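My Semester at the Packing Bench: What Two Robot Arms Changed at Zeronau
Student project report, Work and Technology course
Submitted August 28, 2024

So I should start with how I ended up at Zeronau, which packs small glass and ceramic parts for lab suppliers. I'd written to a bunch of companies asking if I could hang around and watch how their people work with robots, and most of them never wrote back. Zeronau did, and the packing supervisor even offered me a stool (a very wobbly one). I started in April and went in on mornings when I had no class.

The course asked us to pick one workplace, look at one piece of automation, and describe what it does to the jobs next to it. I picked the packing bench. Zeronau has two robot arms there, both set up by an outside company called Grerneck. The arms lift parts out of a padded tray and put them into divided boxes. People used to do all of that by hand, 4,000 parts on a full day, and the people are still there, just doing different things now.

How I did it

I sat with the packers, took notes, and talked with them on breaks. I did 20 short interviews in all, some with the same person twice, because the answers changed a lot once they got used to me. I also handed out a paper survey with 40 slips and got fewer back than I'd hoped. One came back with a grocery list on it, so I guess somebody needed paper more than I did.

I didn't measure speed. The company has its own numbers for that and I wasn't allowed to use them, which was fine with me. I wanted to know what a morning feels like now compared to before, and you don't get that out of a chart.

What the work looks like now

I'd pictured people standing back with their arms folded while the machine did its thing. It's way busier than that! The packers load trays, check the finished boxes, clear whatever the arm refuses to pick up, and look after the grippers. That last part took up a lot more of my notebook than I expected.

The grippers are hard and smooth, and glass is also hard and smooth, so you can guess how that goes. The fix at Zeronau is a thin covering pulled over the end of each finger. It wrinkles, it creeps, and it has to be changed. Two of the packers have gotten really good at it and can do a finger in the time it takes me to find the end of the roll. I tried it on my third visit and my covering came out looking like a badly wrapped sandwich.

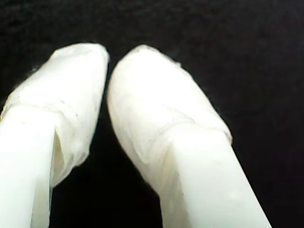

Does looking after the grippers count as a new skill, or is it just one more chore?
Most of the packers I asked called it a skill, but they also said it isn't paid like one. The job title is still "packer," and the pay grade goes with the title.

That came up again and again. When Grerneck set up the arms they ran a half-day training, and it covered starting, stopping, and what to do when the red light comes on. It didn't cover the coverings, because at that point there weren't any. The packers came up with them on their own after the first few weeks of dropped parts, and they've been tinkering ever since. They have opinions! One woman stretches hers as tight as it'll go because a fold can catch on a rim. Her neighbor leaves a bit of slack and says tight ones split sooner. I watched both for weeks and I couldn't tell you who's right.

What people like about it

The wrists, mainly. Almost everyone mentioned their wrists or their shoulders before I even got to that question. Reaching into a tray and twisting toward a box all day is rough, and the arms took most of that away. A few people said they have the energy to cook when they get home now, and I thought that was a pretty great way of putting it.

Some also like having a problem to solve. One packer told me the old job was the same five seconds over and over, and now at least the mornings are different from each other.

What people don't like

The talking is gone, or a lot of it. The bench used to be one long table with people on both sides. Now the arms stand in the middle behind a low guard and you're looking at a machine where your friend used to be. It isn't very loud, but it's enough that you have to lean in — and after a while you stop leaning in. I noticed it myself by the second week.

The other complaint is waiting. When the arm stops, you wait for it, and when it runs well, it waits for you, and that second kind feels worse. People told me they'd started skipping a stretch or a sip of water so the tray wouldn't run out. There's no rule saying they have to. The arm just sits there over the empty tray and it feels like being stared at.

A quick look at another place

My classmate did her project at Flonby, a bakery supply warehouse, and we swapped notes. They have automated carts, no arms, and the people there mostly complained about having to walk around them. But they had the same thing going on with small fixes. Somebody had put felt on the cart corners, somebody else had worked out which floor joint makes them stall, and none of it was written down anywhere.

What I'd suggest

Zeronau asked me for ideas at the end, so I gave them a page. Put the covering work in the job description and in the pay talks. Let the two best people teach it, on paid time, and write down both methods, tight and slack. Turn the bench so at least one pair of packers can see each other. And set the arm to pause a little between trays, so people get a breath that they didn't have to steal.

The supervisor liked the bench idea right away and was quieter about the pay one. I'm hoping to go back after the fall term starts and see if anything moved.

Thanks to the Whitfield student fund for covering my bus fare, and to everybody at the bench for the coffee. My survey form and interview questions are in the folder I turned in with this report.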